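Kirkard House, Holldale
Frequently asked questions for walkers

Please read this page before you write to us. Most of the questions we receive in spring have their answer here. The page was last changed in June 2024.

When are you open?
We open when the lambs are out and we close at the end of October. In winter the road from Medham is often closed by snow, and we do not take bookings for that time, also not for groups.

How do I book a bed?
Send an email with your name, the night you wish to stay and the number of persons. Saoirse Mac Giolla answers the emails in the evening, after the dinner is served. Your bed is reserved only when you have received her reply.

Do you have private rooms?
Yes, on the upper floor. The other beds are in the two dormitories, where we give a sheet and a pillow but no towel. Bring your own towel or rent one at the desk. The pictures on the walls are of the sea, the sky and other places far from our hills, and guests sometimes ask to buy them. They are not for sale. 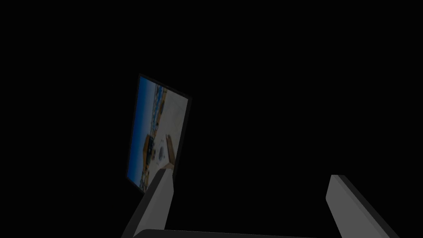
Framed picture with a band of deep blue sky

How far is it to the next place to sleep?
It is 27 kilometres to Medham by the marked path, and there is no shop on the way. The path climbs 880 metres in total. A person who walks regularly can do it in one long day, but you should leave before eight o'clock. If this is too much, you can stop at the Breathnach farm, where they have a field for tents. You must call them the day before.

Can somebody carry my bag?
The bag transport is done by the farm and not by us. Put your bag in the hall before breakfast with a label that can be read. One bag for each person, please, and nothing tied on the outside.

My feet or knees hurt. What can I do?
First, take a rest day if you have the time for it. We keep a bed free for this when we can. There is a bench by the stream where many guests put their feet in the cold water, and it costs nothing. 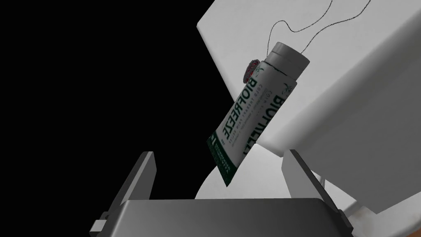
If the pain is still there in the morning, do not walk over the pass. A bus goes down to Medham from the bridge, and the driver will stop if you raise your hand. We are not doctors and we cannot say to you if a knee is good enough for the hill. For blisters we have plasters at the desk, and you may leave some coins for them in the tin.

Is there a place to dry clothes and boots?
The drying room is behind the kitchen. Boots stay there during the night and they are not allowed on the stairs. Please do not put leather boots directly against the heater.

What about the bathrooms?
The private rooms have their own toilet. The dormitories share the toilets and showers at the end of the corridor. The hot water is heated in a tank, so we ask for short showers between five and seven o'clock. Please put only paper in the toilet. The house is not connected to the town pipes and a blockage takes a full day to repair.

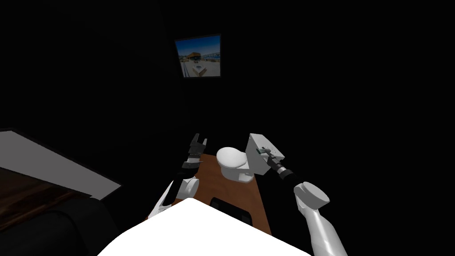

Toilet, with a framed picture on the wall

Can I bring my dog?
A dog can sleep in the private rooms for a small extra charge. It must be on the lead in the yard, where there are hens.

Do you serve food?
Dinner is at seven and breakfast is from half past six. Tell us in the email if you do not eat meat. Packed lunches must be ordered before you go to bed.

What happens if I cancel?
Until three days before your arrival you get all your money back. After this we keep the price of the first night.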